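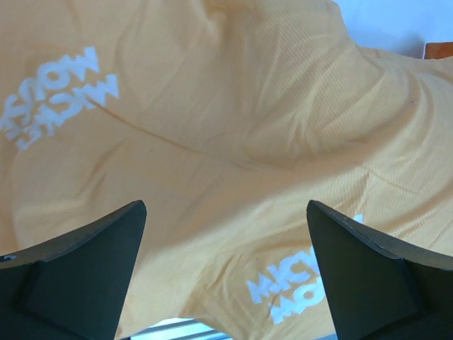 Die offene Werkstatt Flurnden hat im August ein Vorhaben in ihr Programm aufgenommen, das zunächst als reine Feierabendbeschäftigung zweier Mitglieder begonnen hatte: den Bau eines Roboterarms, der Kleidungsstücke aufnehmen, ausbreiten und ablegen soll. Das Projekt trägt den Namen Nurkar und wird von Violeta Ojeda und Chiến Tô geleitet. Textilien gelten in der Robotik als anspruchsvolles Arbeitsgut, da sie keine feste Form besitzen und sich bei jeder Berührung verändern. Das orangegelbe Stück Stoff mit dem weißen Aufdruck, über dem die beiden dunklen Greiferfinger stehen, zeigt die Schwierigkeit in ihrer alltäglichen Form. Eine breite Wölbung, eine lange, schmale Falte und eine Reihe kleiner Wellen liegen dicht beieinander, und für jede dieser Stellen wäre ein anderer Griff denkbar. Der Schriftzug erscheint an zwei Stellen zugleich, spiegelverkehrt und von Falten verzogen. Für eine Software, die Vorder- und Rückseite unterscheiden soll, ist dies eine ernsthafte Aufgabe.

Die Werkstatt verfügt über Arbeitsplätze für Holz, Metall und Elektronik und steht ihren 203 Mitgliedern an sechs Tagen in der Woche offen. Der Arm hat seinen Platz im hinteren Teil des Elektronikraums erhalten. Die Gruppe trifft sich dort jeden Mittwoch nach 18 Uhr, sofern nicht ein Einführungskurs den Raum belegt. Neben der Projektleitung gehören ihr Nhàn Khổng, Thư Khúc und Xuân Ung an.

Die Mechanik ist in weiten Teilen eine Eigenentwicklung. Als Grundlage diente ein gebrauchter Bausatz der Firma Skenia, von dem heute noch der Sockel und zwei Gelenke in Verwendung sind. Die übrigen Glieder hat Chiến Tô neu gezeichnet und in der Metallwerkstatt gefertigt. Die ursprünglichen Getriebe wiesen nach seiner Darstellung ein Spiel auf, das beim Greifen fester Gegenstände kaum ins Gewicht fiel, bei dünnem Stoff jedoch regelmäßig dazu führte, dass die Finger über dem Material schlossen oder auf die Unterlage drückten. Der Umbau nahm den größten Teil des Frühjahrs in Anspruch.

Besondere Sorgfalt galt den Fingern. Sie laufen spitz zu und sind an den Flanken abgeschrägt, sodass sie seitlich unter eine Falte fahren können. Ältere Ausführungen mit breiten, flachen Enden lagern in einer Kiste unter der Werkbank und werden Besuchern auf Anfrage gezeigt. »Wir haben anfangs an die Kraft gedacht und viel zu wenig an die Form«, erklärt Violeta Ojeda. »Ein T-Shirt wiegt fast nichts. Man muss es nur an der richtigen Stelle zu fassen bekommen, und die liegt jedes Mal woanders.«

Die kleine Kamera am Handgelenk des Arms betreut Nhàn Khổng. Sie blickt zwischen den Fingern hindurch auf das Arbeitsgut und liefert jene Aufnahmen, aus denen das Steuerungsprogramm die Lage des Stoffes ableiten soll. Die Wahl des Blickwinkels war in der Gruppe lange umstritten. Eine fest an der Decke montierte Kamera hätte den gesamten Tisch erfasst, wäre jedoch im entscheidenden Augenblick vom Arm selbst verdeckt worden. Die Kamera am Handgelenk wiederum sieht stets die Fingerspitzen, verliert aber aus der Nähe rasch den Überblick: Füllt ein Kleidungsstück nahezu das gesamte Bild, so lässt sich schwer bestimmen, wo sich Kragen, Saum und Ärmel befinden. Erwogen wird nun, beide Ansichten zu verbinden.

Für das Training des Programms führt ein Mitglied den Arm von Hand durch die gewünschte Bewegung, während Kamera und Gelenkstellungen gemeinsam aufgezeichnet werden. Bislang liegen 951 solcher Durchgänge vor. Thư Khúc verwaltet den Bestand und prüft jede Aufnahme, bevor sie verwendet wird. Durchgänge, in denen die führende Person gezögert oder nachgegriffen hat, werden gesondert abgelegt – sie gelten inzwischen als wertvoll, weil das Programm aus ihnen die Korrektur eines misslungenen Griffs erlernen kann. Ein vollständiger Durchgang darf höchstens 30 Sekunden dauern.

Die Auswahl der Textilien folgt einem einfachen Grundsatz: Verwendet wird, was in einem gewöhnlichen Haushalt vorkommt. Einfarbige, glatte Stoffe bieten der Kamera wenig Anhaltspunkte, während Aufdrucke und gerippte Strukturen die Orientierung erleichtern können. Zugleich besteht die Gefahr, dass sich das Programm zu sehr auf einen bestimmten Schriftzug verlässt. Die Gruppe wechselt die Kleidungsstücke daher in kurzen Abständen und führt ein Verzeichnis über Farbe, Material und Zustand.

Xuân Ung verantwortet die Sicherheit am Arbeitsplatz. Auf ihre Anregung wurde ein Notausschalter in Reichweite beider Bedienplätze angebracht und die Geschwindigkeit des Arms begrenzt, solange sich eine Person im Arbeitsbereich aufhält. Neue Mitglieder dürfen den Arm erst nach einer Einweisung führen, die ein Protokollheft und eine praktische Übung umfasst.

Die Steuerungssoftware, in der Gruppe schlicht Kim genannt, soll nach Abschluss der laufenden Überarbeitung auch anderen Werkstätten zur Verfügung stehen. Dasselbe gilt für die Zeichnungen der Finger und der neu gefertigten Glieder. Über die Veröffentlichung der Aufzeichnungen ist noch nicht entschieden, da einige Mitglieder zuvor geklärt wissen möchten, in welchen Aufnahmen Personen zu erkennen sind.

Bis zum geordneten Falten eines Kleidungsstücks ist es nach Einschätzung der Projektleitung noch ein weiter Weg. Als nächster Schritt ist vorgesehen, dass der Arm ein zusammengeschobenes Oberteil an einer Kante anhebt und so weit auszieht, dass der Saum frei liegt. Interessierte können die Arbeit mittwochs ab 18 Uhr in der Werkstatt verfolgen; eine Anmeldung ist nur für Gruppen erforderlich.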